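**Cirnum reports results on cushion handling under changing daylight**

FLILTHORPE, June. Cirnum, a robotics research group based in Flilthorpe, has released results from a study of how a two-armed robot learns to place and straighten soft household items when the light in a room is uneven. The work was carried out in furnished living rooms with ordinary window light. No blinds were drawn and no lamps were added.

The study compares two ways of training the same control policy. In the first, the policy learns from recorded demonstrations as they were captured. In the second, called Woo, each demonstration is paired with altered copies in which the brightness of separate regions is changed while the arm motion stays the same. The policy is then penalized when its predicted motion differs between a recording and its copies.

Demonstrations were given by trained operators who guided both arms through each task. Every task began with the robot facing a sofa and ended when the operator judged the cushions to be in place. The group recorded at several times of day, including late afternoon, when low sun tends to throw hard-edged shadows across seats and walls. 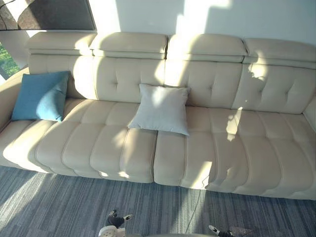 Test sessions were scored by a person who did not know which version of the policy was running. A trial counted as a success if the cushion came to rest upright and stayed there for 15 seconds after the grippers let go. Trials were stopped after 60 seconds. Each version was run in 16 sessions, with the starting positions of the cushions drawn at random from a fixed list.

In even light, the two versions performed at nearly the same level. In direct sun, the Woo version succeeded 18 percentage points more often. Most of the remaining failures were grasps that closed short of the fabric. A smaller group came from pale cushions on pale upholstery, where both versions placed the edge of the cushion incorrectly.

"The baseline was treating shadow edges as object edges," said Ga-eun Seol, who led the study. "We could see it in the predicted grasp points, which lined up with the shadow and missed the seam. Training on altered copies reduced that error. It did not remove it."

The method adds no sensors and does not change the robot's hardware. It does lengthen training, as each demonstration is processed more than once. Running speed on the robot is unchanged.

The group lists two limits. All rooms in the study had a single main sofa, and all items handled were square cushions. Blankets and loose covers were left out and will be covered in a follow-up study with Cavmont, which is supplying further rooms for testing.

A technical report with the scoring sheet and the list of starting positions is available from Cirnum on request.

**Press contact:** Cirnum Research Office, Flilthorpe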